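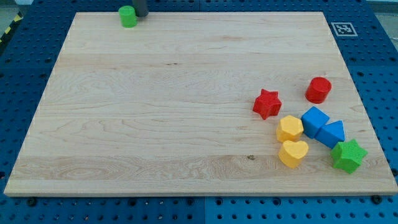 Broratach Blocks -- README

Welcome! Broratach is a small, cheerful collection of pictures of shape-sorter blocks on a maple board. If you have ever tipped a sorter out on the table and enjoyed the colours more than the sorting, you are in good company.

What's in it

422 pictures, in 2 folders:

salon/ -- blocks in groups, with one or more set apart
vanbeek/ -- single blocks, one to a picture

The folders are named after Salon and Van Beek, the two rooms we worked in. File numbers run straight on from one folder to the next, so please don't renumber them if you only want half.

The blocks

Plastic, brightly coloured, and a real pleasure to handle. There are stars and cylinders among them, and the same shape can turn up in more than one colour -- you'll meet a red cylinder and a green one, for instance. We name every block by colour first, then shape: "red star", "green cylinder". The star is always the five-pointed one. Its ridged sides catch the light beautifully, and I could look at it all day.

The board

Maple, pale blond, with lovely long streaks of grain and some wavy darker figuring. It lies on blue pegboard. There is a small dark mark on the wood, a knot or perhaps a stain (we still argue about it). Leave it alone when you clean up the pictures! It is handy for working out which way round the board is.

Labels

labels.csv has one row per block: file, colour, shape, standing or lying, and a notes column. A block counts as standing if it rests on a flat round end. For stars we always write "lying", even when they're a bit tilted.

Known problems

30 rows in vanbeek/ have an empty notes column. Another 40 use "tube" where they should say "cylinder". Both will be put right in the July update.

Using it

Sorting games, colour naming, counting practice, drawing from life -- go for it. Please credit "Broratach Blocks, Cultuvon".

Put together by Treasa Nic Aodha at Cultuvon. Corrections to the labels are very welcome, with the file number please.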